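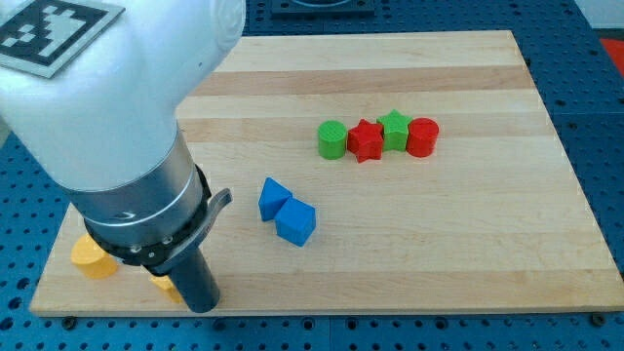
Bunte Klötzchen aus Kunststoff auf einem hellen Holzbrett.

19. Februar 2022
von Shinji Okabe

Kleine Bausteine sauber machen und das Brett pflegen

Seit unsere Tochter gern mit Formen sortiert, liegen bei uns immer kleine Klötze auf dem Tisch: Sterne, Zylinder und was sonst noch in der Kiste ist. Als Unterlage nehmen wir ein Holzbrett, das früher in der Küche war. Beides wird schmutzig, und beides braucht eine andere Behandlung. Ich schreibe hier auf, wie ich es mache.

Die Klötze

Zuerst schüttle ich die Klötze in einem groben Sieb, damit Krümel und Staub herausfallen. Danach kommen sie in eine Schüssel mit handwarmem Wasser und wenig Spülmittel. Dort bleiben sie 20 Minuten. Ich habe früher heißes Wasser genommen, aber ein Teil der alten Klötze ist davon matt geworden, und das bekommt man nicht mehr weg.

Bei den Zylindern reicht ein Lappen. Die Sterne sind mühsamer, weil sich der Schmutz in den inneren Ecken zwischen den Spitzen sammelt. Dafür benutze ich eine alte Zahnbürste mit weichen Borsten. Ein Zahnstocher geht auch, man soll aber nicht fest drücken, er hinterlässt sonst feine Kratzer. Klebereste von Etiketten reibe ich mit einem Tropfen Speiseöl ein, warte ein wenig und wasche noch einmal.

Zum Trocknen lege ich die Klötze auf ein Küchentuch, mit Abstand. Die Zylinder stelle ich aufrecht hin und drehe sie später einmal um. In die Kiste kommen sie erst am nächsten Tag. Einmal im Dezember war ich zu ungeduldig, und die ganze Kiste hat danach muffig gerochen.

Das Brett

Ein Brett aus verleimten Streifen darf nicht im Wasser liegen. Die Fugen nehmen Wasser auf und können sich mit der Zeit öffnen. Ich wische es feucht ab, immer in der Richtung der Maserung, und trockne sofort nach. Dann stelle ich es hochkant an die Wand, nicht auf die Heizung.

Farbige Spuren von Filzstift gehen oft mit Natron weg. Ich mische 2 Teelöffel Natron mit ein wenig Wasser zu einem Brei, lasse ihn kurz wirken und nehme ihn mit einem feuchten Lappen ab. Wenn die Oberfläche danach rau ist, schleife ich leicht mit der Hand. Das Schleifpapier darf nicht zu grob sein; für den letzten Gang habe ich Körnung 800 hier, davor etwas Gröberes. Den Staub gut abwischen, sonst klebt er später im Öl.

Für ein Brett von dieser Art mische ich 50 ml Leinöl nicht mit Wachs, ich trage es pur und sehr dünn auf. Der Rest bleibt in der Flasche für das nächste Mal. Nach einer Viertelstunde nehme ich alles ab, was noch auf dem Holz steht – auch an den Kanten. Die öligen Lappen nicht zusammengeknüllt in den Müll werfen! Sie können sich selbst entzünden. Ich breite sie draußen flach aus, bis sie ganz hart und trocken sind.

Aufbewahren

Wir sortieren nach Form und nicht nach Farbe. Das war ein Rat von Nathalie Chisholm, und es geht beim Aufräumen wirklich schneller. Für jede Form gibt es ein Säckchen aus Baumwolle, das man mitwaschen kann. Dosen mit Deckel habe ich auch probiert, sie sind laut und das Kind kann sie schlecht öffnen.

Das Brett liegt bei uns flach im Regal, ohne schwere Sachen darauf. Wenn es sich doch ein bisschen verzogen hat, lege ich es mit der hohlen Seite nach unten auf ein leicht feuchtes Tuch und schaue nach ein paar Stunden wieder nach.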